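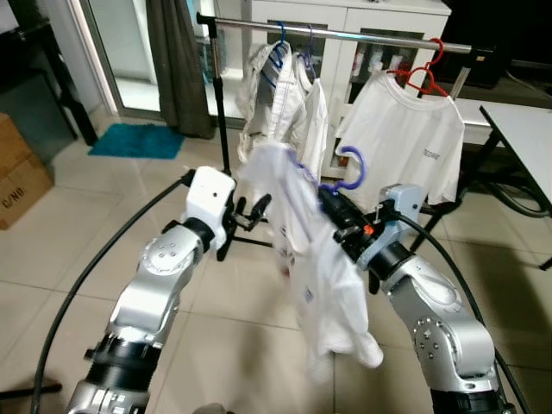

5 min read

The Fetari two-arm bench set is the one we get asked about most, and the questions are nearly always the same. What comes in the crate, how much room does it need, what else do I have to buy, and will it keep a team busy for more than a month? We love talking about this machine (anyone who has phoned us knows that already), so this page tries to answer all of it in one go.

Start with the work, because the work decides the budget. A shirt on a hanger is a wonderful first job for two arms. One gripper clamps the hook end of the hanger, the other is free to go after the cloth, and the fabric keeps moving the whole time. Blocks and cups sit still. A shirt swings, bunches and folds over itself, and a program that looked great on blocks can get lost in a sleeve. If you're planning to work with clothing, plan for it from the first day and order accordingly.

What's in the set

You get two arms, left and right, each with a black two-finger gripper fitted and tested before it leaves Brestton. The power supplies are in the crate too, along with the arm cables, a stop button on a long lead, the mounting plates and a bag of spare screws that we pack generously. Finger pads are in a separate small box. Keep that box somewhere you'll find it again!

The set does not include a stand, a computer or a head camera. Plenty of buyers already have one or more of these, and we'd sooner leave them out than charge everyone for them. If you need all three, ask for the full list when you write to us and we'll quote them on separate lines so you can strike out whatever you don't want.

Grippers and finger pads

The standard fingers do well on hanger hooks, shirt collars and anything with a bit of thickness. Thin cotton is harder. For that we sell the Esorier soft pads, which slide over the standard fingers and give a wider, grippier face. Swapping them takes a few minutes with the small hex key in the kit.

Pads wear. On garment work they wear faster than people expect, especially along the inside edge where the cloth gets dragged. Put a second packet on the first order, and then look at them every Friday-afternoon kind of moment, whenever your team does its tidying up. When the surface goes shiny, change it. A shiny pad will still close on a hanger perfectly well and then let a shirt hem slide straight out.

Pads come in packets of 6 and fit both sides.

Room and reach

Measure before you order. The arms themselves don't take up a lot of space, but the space they sweep through is larger than it looks on paper, and you'll want a clear path for a person to walk past outside it. The working distance of each arm is 785 millimeters from the shoulder joint to the fingertips. Put the rail where both grippers can get to the hanger with some bend left in the elbow. An arm at full stretch can touch a thing without being able to do much with it.

Any ordinary freestanding rail will do for clothes. Ours is chrome with a black upright, and it's the kind sold for spare bedrooms. We do suggest one that stands firmly, since a rail that creeps across the floor will ruin a morning of recordings. Tile and concrete are both fine under it. On thick carpet, put a board down first.

Cables deserve a paragraph of their own. They run on the outside of the arms and need slack at the wrist, enough to make a big easy curve when the wrist turns all the way over. Don't tie them down tight to make the setup look neat. Move each arm slowly through its full range, watch the loop, and only then fasten anything. We've repaired a fair number of wrist connectors and nearly every one came from a cable tie in the wrong place.

What to budget

The two-arm set is $2244 as listed, with grippers. Shipping is quoted by address. A packet of Esorier pads is $174, and most garment teams go through a couple in the first year, though it depends on how many hours you run.

Past that, the costs are yours and they vary a lot, but these are the ones that get forgotten:

The stand. Weight matters more than looks. A light stand shakes when both arms move at once, and you'll see it in every recording.

Clothes and hangers. Buy more than you think, and buy them mixed. Plastic hangers in different colors, T-shirts, something with a drawstring, a jacket or two. White on white is a good hard test once the easy ones work. Thrift stores are great for this.

People's time. Someone has to hang the shirt back up between runs, and on a busy day that's a real job. Put hours against it in your plan.

Spares. One extra gripper on the shelf means a broken finger costs you ten minutes of fitting. Without it you're waiting on a parcel.

One arm now, two later?

We do sell single arms, and it's a perfectly sensible way to begin if money is tight. Picking, placing and opening drawers all work with one. For hangers and clothing we'd wait and buy the pair. So much of the job is one hand holding while the other hand works - and a single arm spends its day looking for somewhere to put the hanger down.

If you do start with one, tell us which side. The mounting plates are not the same, and the second arm is easier to match if we have the first on record.

Software and setup

The arms run with the Bayram control package, and the license for one computer is part of the price. Setup is an afternoon for someone who has done it before and a day or so for someone who hasn't. The printed guide is short and we've tried hard to keep it readable. Go through the joint check before you mount anything, with each arm flat on a bench and nothing near it, and write down the zero values on the card inside the front cover.

Start slow. The speed limit is set low when the arms arrive, and it's worth leaving it there until everyone in the room has used the stop button at least once.

Lead time and returns

Sets ship from Brestton in the order they're paid for. July is our busiest month, with labs stocking up before fall, so write early if you need a set by then. Arms can come back unused within the return period on your invoice, and pads can come back if the packet is sealed.

Questions on fit, reach or floor space are welcome before you buy. A rough sketch of your room with measurements on it helps us a lot, and pencil is fine.

Contact us | © Fetari, Brestton | Back to top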